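Sorting a mixed tub of Lego and wooden blocks without losing my mind?

Posted by Mwende Athumani in Home & Family > Toys and Storage
October 26, 2025

Hi all! Long-time reader, first time asking anything on here. I took over the play corner at our community center in Korklow this fall and I've inherited what I can only call The Tub. It's a big storage tub with a lid that doesn't fit, and in it are Lego bricks (a lot of Lego bricks), plain little wooden blocks, a few dominoes, marbles, hair clips, crayons with no paper left on them, you name it. Two families donated their toys in the same week years ago and somebody tipped everything in together, and it has stayed that way ever since.

The kids dig around in it for ten minutes and then wander off. I think they'd play longer if the Lego was with the Lego and the wooden blocks had a home of their own. I tried sorting it on the carpet one evening and it was awful – my knees hurt, things rolled under the radiator, and at the end I had five piles that I then had to scoop up and put somewhere, and I had nowhere to put them. So back in the tub they went. I was so mad at myself!

What I'd love to know is how you people with big mixed collections do it. Do you sort by color? By kind? What do you put it all in? I can spend up to $50 on containers and I have a closet shelf that's 21 inches deep. No labels with words please, most of our regulars can't read yet.

Thanks in advance, and sorry for the long post.

Adhiambo Lukumay

By kind, not color! I did color once for my boys and it looked gorgeous for a day and a half. Then you want to build something and every piece you need is in a different box, and a kid looking for a wheel doesn't care if it's red.

So first thing, get up off the carpet. I can't say this strongly enough. A table at a height where you can sit or stand, with plain wood or something else that doesn't have a pattern on it, and some kind of edge so the marbles stay put. My mother-in-law has an old baking board with a lip and I borrow that when I do my grandkids' stuff. Set your containers out on the table before you pour anything. You had five piles and nowhere to put them, and I've done exactly that, so now the containers come first and the piece goes straight from the tub into where it's going to live.

Second thing, only pour out a little. A couple of handfuls. I keep the tub on a chair next to me and scoop with a plastic cup. When the table is clear I take another cup. If the phone rings you can walk away and there's hardly any mess to come back to.

For containers I like to mix it up so that each kind of toy has its own look. Lego goes in a bright plastic basket with a handle hole, wooden blocks go in something soft so they don't make that clatter (mine is felt I think, or something close to it), and I keep one see-through box for whatever doesn't belong anywhere. The kids learn it really fast because the blocks go in the soft one and the Lego goes in the hard one. That takes care of your no-reading problem too.

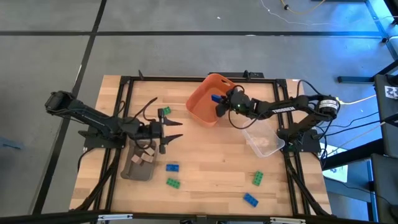

Gitau Sang

I'd go along with most of what Adhiambo wrote, but I'd watch out for the soft tray if yours has low sides. We had one and the three-year-olds picked it up by one edge every single time. Blocks everywhere. For the table it's great, for carrying to the closet I'd put it inside something stiff.

The orange basket and the gray tray is a good pairing though, you'd never mix those two up even from across the room. And I see the blue brick going over the basket, so that's the Lego one, and the little beige blocks are already in the tray. I'd do the same with the clear one, keep it off to the side for the odds and ends and don't let it turn into a second tub.

A few more things from somebody who has sorted 2,867 Lego bricks (I counted, my daughter and I had a bet going, she said 2,030 and I never let her forget it):

Wash before you sort if the tub is old. Mesh laundry bag, lukewarm water, a bit of dish soap, then spread them out on towels overnight. Don't wash the wooden blocks that way, just wipe them with a damp cloth and let them air out.

Two people go faster than one if each of you sticks to one kind. I take Lego, my wife takes everything that isn't Lego. If you both grab at everything you keep reaching across each other.

Crayons with no paper, throw them out. Or melt them, but you'll say you're going to melt them and then you'll own a bag of crayons till you retire.

Diễm Phùng

just get a shower curtain and dump it all on there, works fine for us

Mwende Athumani

Thank you both so much, and Diễm too! I found a folding table in the back room and I'm going to try the cup method. Gitau, how high were the sides on yours?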